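Wekell Laundry Handling Set
README, second release

What is in here

Recordings of two-armed robots working at front-loading washing machines, with the operator rules they were recorded under. The set has 3000 episodes across 8 task types. Recording was done at the Bratamitz site; labels were checked by Lingyun Yu and Touran Mazandarani.

The rules come with the data because people kept asking what a given label allowed. If you record more episodes to add to the set, please follow them.

Rules for tray tasks

Hold the tray by its two short ends, one gripper on each. Single-arm carries go under a separate label (tray_single) and are not mixed in. The door must be fully open before the tray comes in front of the drum. Keep cables clear of the door hinge – an episode with a snagged cable is stopped and marked "abort", even if the task could have been finished.

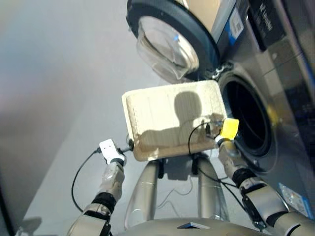
Photo: Bogdan Hodoroagă / Wekell

Shadows on the tray are allowed, including the robot's own. Do not retouch them or move lamps partway through an episode. Small litter on the floor is also allowed and gets the tag floor_item. Anything a leg could step on is cleared before the next start.

Stop rules

One person stays at the stop button whenever the arms are powered. That person does not label, type or take calls. After a stop, both arms go back to the rest pose before anyone reaches toward the machine.

Known problems

71 episodes in the first release had the left and right gripper channels swapped. They are fixed in this one, but old file lists still point to the bad copies.
Door angle was not logged at the start of recording. Those episodes have an empty field – please do not fill it with zero.

Contact

Questions about labels: Lingyun Yu. Questions about the stop rules: Firouzeh Vahidi.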